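Stavunier cloth trials

From an open reference on applied robotics. Last revised November 10, 2021.

The Stavunier cloth trials are a set of bench comparisons of two-finger grippers handling clothing. They were run by Stavunier, a small automation workshop, beginning in January, and covered two finger designs: the Rurnen, with plain tapered tips, and the Leckie, with a grooved strip along its inner edge. Both were driven by the same controller, the Skemeo, and both were tried with a camera at the wrist. The trials are often brought up in arguments over whether soft goods can be handled with ordinary hardware. They probably carry more weight in those arguments than they should.

Background

Rigid parts are forgiving to grip. A box has the same width each time, and a gripper can be told how far to close. Cloth has no fixed width. It bunches, slides over itself and hides its own edges, and two fingers closing on it may take up one layer or several. Makers of grippers have claimed for years that the answer lies in the fingertip, while makers of controllers say it lies in the control of force. Stavunier's stated aim was to settle the matter for a single kind of garment, the T-shirt. That is a narrow aim, and the write-up sometimes forgets it.

Method

A shirt was dropped without any attempt to arrange it. The arm came down, closed its fingers and tried to gather a fold between the tips. A pick was scored as good if the cloth was still held after the arm had risen to a set height. The workshop logged 269 picks over 19 sessions, with the two finger designs taking turns.

Scoring was done by eye, from the wrist camera, by the same people who had set up the arm. No outside observer took part. The height was chosen after some early practice runs, and the write-up doesn't say how many of those there were or what happened in them.

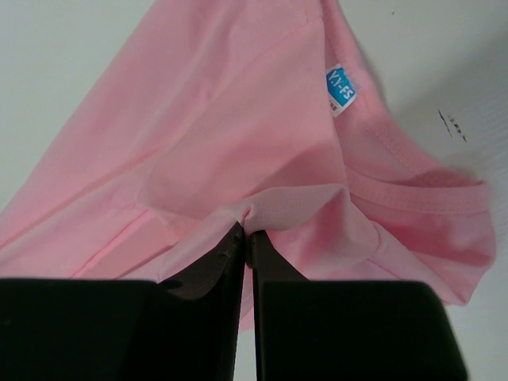

Leckie objected to the scoring rule soon after the results were posted, saying that a pinch held at the tips tells you the cloth was caught and very little about whether it can be placed, folded or handed on, and that a fair test would have scored the whole task from pick to release. Stavunier replied that placing was outside the scope of the trials. Both points can be true, though a buyer looking for a gripper is unlikely to want one that only picks things up.

Results

The headline figure was a success rate of 97 per cent for the better design. It has been repeated widely, usually without the conditions attached. It applies to one finger design, on one kind of garment, at one closing force, with failed approaches left out of the count. An approach was called failed if the operator stopped the arm before the fingers closed, and the log gives no reasons for the stops. Put those attempts back in and the rate would have to fall, but by how much can't be worked out from what was published.

The gap between the designs was small. In the final sessions it came to 2 picks, which is well within what luck could produce. The write-up still names a winner.
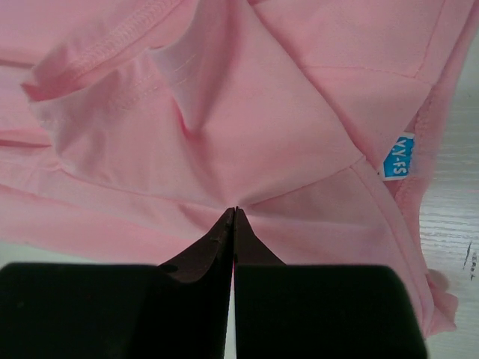 Layer count is the weakest part of the record. A gripper that takes hold of several layers at once will pass the lift test easily, and may pass it more often than one that neatly separates a single layer. For folding or sorting, though, the single layer is usually the harder and more useful result. The trials made no distinction between the two, so a clumsy grab and a careful one earned the same mark. Anyone comparing fingertips on these numbers is partly comparing how greedily they grab.

The wrist camera

A second claim concerns the camera. Stavunier reported that a view from the wrist was enough by itself to choose a grasp point, and that an overhead camera could be dropped to save money. The support for this is thin. From the wrist, the fingers take up a good part of the view, and cloth that folds back on itself can hide the very edge the arm is looking for. A seam or a hem helps when it happens to be in sight. The overhead camera was never run alongside for comparison, so the saving is asserted and the cost of it is unknown. 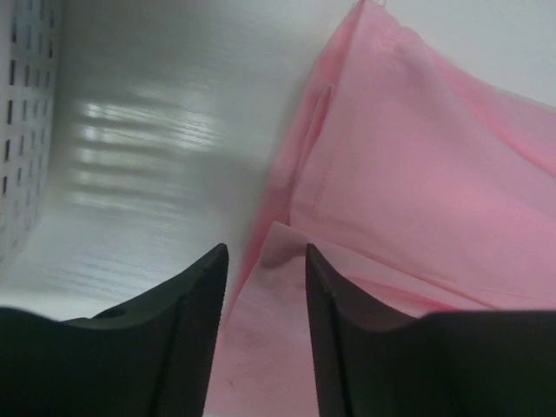

Gripper fingers at a pink garment, wrist camera view.

Walls are a further problem. An open table lets the arm come in from any side, while a basket or bin limits the approach and raises the chance of a finger touching plastic before it touches cloth. The write-up lumps all settings together – an odd choice, given that most working sites keep their laundry in bins of some kind.

Reception

Opinion remains split. Supporters point out that the trials used plain parts and everyday clothing, and that the picks were logged at all, which is more than can be said for many product sheets. Critics accept this and ask for the raw log. Stavunier has said it will release the log along with a second round covering towels and socks. As of this revision, neither has appeared.

See also: Grasp planning; Parallel grippers; Wrist-mounted cameras; Textile handling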